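How to Apply for Audience Seats at a Prakance Talk Show Recording 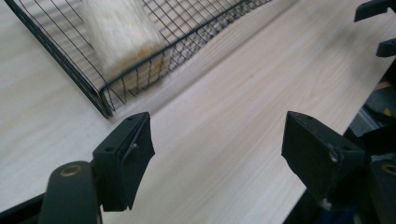 A black wire mesh basket on a light wooden tabletop.

Prakance records its celebrity interview programmes before a studio audience. Seats are free of charge and are allocated by ballot. This guide explains how to apply, what to do if your application is successful, and what is expected of guests on the day of the recording. It applies to The Lecomte Interview and to Tastel Tonight. Separate arrangements are in place for award ceremonies and film premieres, and applications for those events cannot be made by the method set out below.

Before you apply

All members of the audience must be aged 16 or over on the date of the recording. Guests aged 16 or 17 must be accompanied by an adult who is named on the same application. Photographic identification is checked at the door, and the name on it must match the name on the ticket.

The studio holds 500 people. Applications usually exceed that number when a well-known film or television guest has been announced. The names of guests are published when their appearance has been confirmed, but line-ups may change at short notice because of filming commitments. A change of guest does not entitle ticket holders to transfer to another date.

Step 1: Create an account

Applications are made through the Soltadik ticketing site. Select "Register" and enter your full name, your date of birth and an email address that you check regularly. A confirmation message will be sent to you. Open the link in the message to activate the account. If it has not arrived, look in your junk folder before requesting another.

Step 2: Choose a recording

Select "Studio Audiences" from the main menu, followed by the title of the programme. The available dates are shown with the guests confirmed for each. You may apply for more than one date, but you will be allocated seats for only one recording in each series.

Step 3: Complete the application

Enter the number of seats required. The maximum is 2 per application. If you are applying for a companion, their name must be given at this stage, as it cannot be added later.

Use the access section to request a wheelchair space, a seat near an exit, a British Sign Language interpreter or any other adjustment. A personal assistant may attend in addition to the maximum stated above. Requests made in this section have no bearing on the result of the ballot.

Check the details and select "Submit". A reference number will appear on the screen. Please keep a note of it.

Step 4: Wait for the result

The ballot is drawn 20 days before each recording. All applicants are notified by email, whether or not they have been successful. Unsuccessful applicants are placed on a waiting list for the same date unless they have asked to be left off it.

Step 5: Confirm your seats

Successful applicants must confirm within 7 days of the notification. Sign in, open "My Applications" and select "Accept". Your ticket can then be downloaded or printed. Seats that have not been confirmed by the deadline are offered to the waiting list and cannot be reinstated.

Tickets may not be sold or passed to another person. If you are no longer able to attend, select "Release" so that the seats can be offered again.

On the day

Doors open at the time printed on your ticket. More tickets are issued than there are seats, to allow for absences, and admission is in order of arrival. A ticket does not guarantee entry.

Large bags and suitcases are not admitted. Mobile telephones must be switched off before you enter the studio and must remain off until you have left it. Photography, filming and sound recording are prohibited throughout.

Guests are asked to wear plain clothing without large logos or slogans. Please do not approach the performers, call out to them or request autographs. Anything said during the recording should be kept confidential until the programme has been broadcast.

Recordings often run longer than the finished programme, and sections may be repeated for technical reasons. Please plan your journey home with this in mind.

Dates for the next series will be added to the Soltadik site in July.

Page last reviewed: March 22, 2022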